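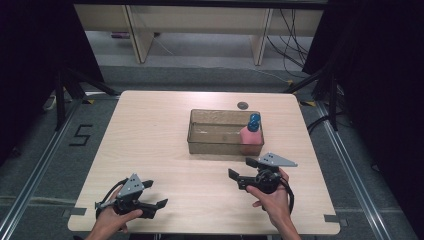

Two hand-held grippers at a work table, with a small bottle standing in a clear bin.

How Do You Plan a Budget for Robot Tools?

Buying equipment for a robot project starts with a list. The list says what the work is, what tools the work needs, and how much money there is. A budget is the plan that joins these together.

This page uses a budget from a small workshop in Uscombe. The workshop had $2787 to spend on one table and the tools for it. The plan was finished on April 11, 2022.

Step 1: Name the job

The job must be written down before any prices are looked up. At Uscombe the job was "pick up small things from a table and put them in a bin." This one sentence settles several questions. The things are small, so the gripper can be small. The work happens on a table, so a table is needed. Nothing has to be carried across the room, so wheels are left off the list.

Step 2: Sort the list

Equipment is sorted into groups. The Uscombe plan had 3:

Tools that do the work. The grippers belong here.
Things that hold the work. These are the table, the bins and the floor space.
Things that wear out. Finger pads, tape and cables go in this group.

The first group usually costs the most per item. The last group costs the least per item but has to be bought again and again.

Step 3: Compare prices

A price should be asked for from more than one seller. The workshop asked two firms, Hekirier and Lunde. Hekirier had the lower price for a pair of grippers, but cables were extra. Lunde had a higher price with the cables included. When the cables were added in, Lunde cost less. The number to compare is the full cost of having a tool ready to use.

Delivery time is compared too. A tool that arrives after the project starts leaves people waiting.

Step 4: Plan for wear

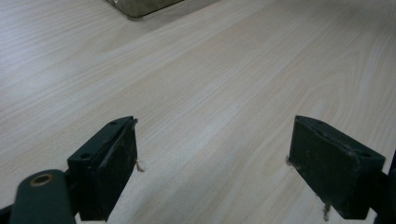
Gripper fingers touch things all day long. The pads on the inside faces get scuffed, and lint or threads can catch on them. Cleaning costs very little. New pads cost more, so the plan needs a line for them. Screws make a part easier to replace, and a buyer can ask whether the pads are sold separately from the whole finger.

The workshop planned for 13 spare pads, to be ordered in January from a supplier called Norkonmont. Spares are kept in a labeled box and crossed off the list when used.

Step 5: Keep some money back

Part of the budget is not given to any item. It is called a reserve. It pays for things that break early, or for something left off the list by mistake. If the reserve is not used, it goes into the next plan.

Words to Know

Budget: a plan for how money will be spent.
Gripper: a tool with fingers that close to hold an object.
Pad: the part of a finger that touches the object.
Reserve: money saved for costs that were not expected.
Spare: an extra part kept for later.

Try It

Pick a job that could be done at your own desk, such as sorting pencils. Write the job in one sentence. List the equipment in the same groups used in Step 2. Find two prices for each item and write down the full cost, with delivery. Circle the items that will wear out first.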